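Nurnier Hall Kitchen and Serving Area
Opening Inspection Checklist, with comments
Completed 15th June, before the building was opened for hire

Marks used: OK = nothing to do. ACT = needs work, see comment. N/A = does not apply to this building.

SECTION A. ENTRANCE AND FLOORS

A1. Main door opens fully and closes on its own. OK
A2. Door mat lies flat. ACT
Comment: The back left corner curls up. Tape was tried in April and has come away. Replace the mat.
A3. Floor free of trip hazards. OK
A4. Floor drain cover seated and screwed down. OK
Comment: New screws fitted since the last check.
A5. Wet floor sign available. ACT
Comment: The sign is kept in the upstairs closet. It needs to be on the hook by the sink.

SECTION B. FIRE AND ELECTRICAL

B1. Extinguisher in place, pin and seal intact, gauge in the green. OK
B2. Fire blanket in place. OK
B3. Exit route clear from stove to rear door. ACT
Comment: Stacked chairs were narrowing the passage. Moved during the inspection. The chair rack belongs on the other side of the wall, and hirers should be told so in the booking letter.
B4. Emergency light test. OK
B5. Outlets near water have ground fault protection, test button trips. ACT
Comment: The outlet left of the sink trips and resets. The one on the right does not trip. It has been covered and labeled "do not use." Electrician to be called before the first booking.
B6. Extension cords. OK
Comment: None in use.
B7. Breaker panel labeled and reachable. OK
Comment: Breaker for the dishwasher is marked "Darko," after the make of the old machine. Relabel when convenient.

SECTION C. COUNTERS AND FOOD CONTACT SURFACES

C1. Surfaces smooth, no cracks or open joints. OK
C2. Sealant behind sink intact. ACT
Comment: Split along the back edge. Cut out and reseal.
C3. Surfaces clear of loose food, wrappers and personal items. See comment.
Comment: Candy and snacks may be served from the counter but are not to be left out overnight. Wrapped items go in a lidded tub. Open packets are thrown away at the end of the day.

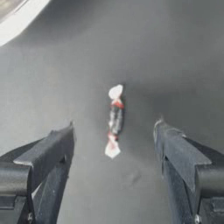
C4. Cleaning schedule posted and signed. ACT
Comment: Schedule is posted. The last 2 weeks are not signed. The form has too many boxes and people skip it. A shorter form is attached to the inside of the pantry door for trial.
C5. Sanitizer test strips in date. OK
Comment: Brenolitz spray reads correctly when mixed by the label. The bottle must carry the date it was mixed.

SECTION D. COLD STORAGE AND DRY STORAGE

D1. Refrigerator at or below 40 F. OK
D2. Freezer door seal clean and tight. ACT
Comment: Frost along the top edge. Seal is clean but stiff. Check again at the next visit and order a replacement if the frost is back.
D3. Raw food stored below ready-to-eat food. N/A
Comment: Refrigerator empty on the day.
D4. Dry goods off the floor. OK
D5. Signs of pests. OK
Comment: None found. Bait station behind the freezer was due for a change and has been changed.

SECTION E. UTENSILS AND SMALL EQUIPMENT

E1. Knives stored in rack or block. OK
E2. Pans free of loose handles. ACT
Comment: One saucepan handle turns in the hand. Taken out of use.
E3. Mixing and serving bowls free of dents, rust and sharp rims. OK
Comment: Run a dry cloth around each rim. If it snags, the bowl goes. Stainless steel can be kept for years if it is dried before stacking. Plastic bowls with deep scratches should be replaced.

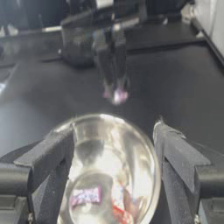
E4. Cutting boards. ACT
Comment: The green board is badly scored. Replace.
E5. Can opener blade clean. OK
E6. Inventory matches list. OK
Comment: The list shows 274 items including flatware. Two teaspoons short, not worth chasing.

SECTION F. FIRST AID AND NOTICES

F1. First aid kit stocked and in date. ACT
Comment: Burn dressings are out of date. Kit size is suitable for the room limit of 20 in the kitchen.
F2. Emergency numbers posted by the phone. OK
F3. Hand washing sign at sink. OK

COSTS

The repair budget for the season is 400 dollars. The electrician comes out of that first. Mat, board and sealant can be bought together from the Veltport store. Keep receipts in the folder with this sheet.

Next check: after the outlet has been repaired. Repeat B5, C2 and D2 only.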